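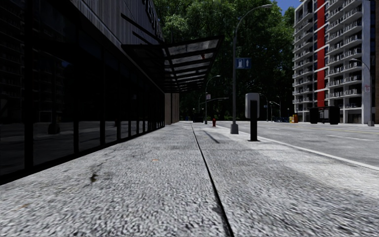 4 min read

Procurement and Fleet Planning Officer, Sidewalk Robotics
Kumton Department of Streets and Public Works
Full time, fixed term with possibility of renewal
Reports to: Rupert Camenzind, Head of Equipment Planning

Kumton is preparing to purchase its first fleet of sidewalk robots for surface inspection and light parcel transfer between municipal buildings. The Department invites applications from candidates with experience in buying, budgeting and scheduling the replacement of mobile equipment. The officer appointed will carry the purchase from the written requirement through to acceptance of the final unit.

Background

The Department has completed the simulation stage of its planning. Street models were prepared for the Batwood and Segers districts, and prospective routes were run through them before any request for prices was issued. The rendered sidewalk at the head of this notice has the elements that bear most directly on the specification: coarse paving with a joint down the middle, a glass frontage on one side, street lamps and a hydrant along the way, and a curb with the road beyond it. Bidders will be asked to state how their machines perform in each of these conditions, and the officer will be responsible for turning their answers into terms that can be tested and enforced.

The approved plan provides for 20 robots in the first purchase. A second purchase, which would bring the fleet to 100, depends on the results of the first year of service and on a separate budget request. The officer will draft that request.

Principal duties

Prepare the technical and commercial requirements for the first purchase, in consultation with the inspection, legal and information services offices.

Maintain a five-year cost model covering purchase price, batteries, wheels, sensor replacement, charging equipment, software licenses, insurance, storage and staff training. The present model allows $3,725 per unit per year for maintenance. The officer will review this allowance against bidders' figures and recommend any change.

Compare outright purchase with lease arrangements and with shared ownership. The neighboring municipality of Wokton has expressed interest in a joint order, and the officer will represent the Department in those discussions.

Plan the location and electrical supply of charging points at the Batwood depot, including the order in which they are to be installed.

Draw up acceptance tests, to be carried out first in simulation and then on the street. Tests must address reflective glass, fixed posts near the curb, changes in surface texture, and stains and small debris on the paving.

Monitor deliveries, approve invoices for payment, and keep the equipment register.

Required qualifications

A degree in engineering, business, public administration or a related field, or equivalent work experience.

At least four years of experience in equipment purchasing or fleet management. Experience in the public sector is preferred.

Demonstrated ability to build and explain a multi-year budget.

Working knowledge of competitive bidding rules and contract terms for warranty, spare parts and service response.

Clear written English. The officer will write for readers who are not engineers.

Desirable qualifications

Previous work with autonomous vehicles, warehouse robots or other mobile machines. Familiarity with simulation software is helpful; the officer will read simulation reports regularly but is not expected to build models.

Conditions of employment

The post is based at the Department's main office, with regular visits to the Batwood depot and to routes in both districts. Site visits may begin as early as 6:30 a.m. Standard municipal benefits apply, including paid leave, health coverage and a transit pass. The salary will be set within the Department's professional grade according to experience.

How to apply

Applications must include a current résumé, a cover letter of no more than two pages, and the names of two references. Applicants are also asked to submit a one-page outline of an equipment budget they have prepared, with confidential figures removed. Quote reference number 182 on all documents.

Applications will be accepted until the end of December. Candidates selected for interview will be given a short written exercise on comparing two bids with different service terms. Questions about the duties of the post may be addressed in writing to Rupert Camenzind at the Department's main office. Questions about benefits or accommodations during the selection process should be directed to the Personnel Office.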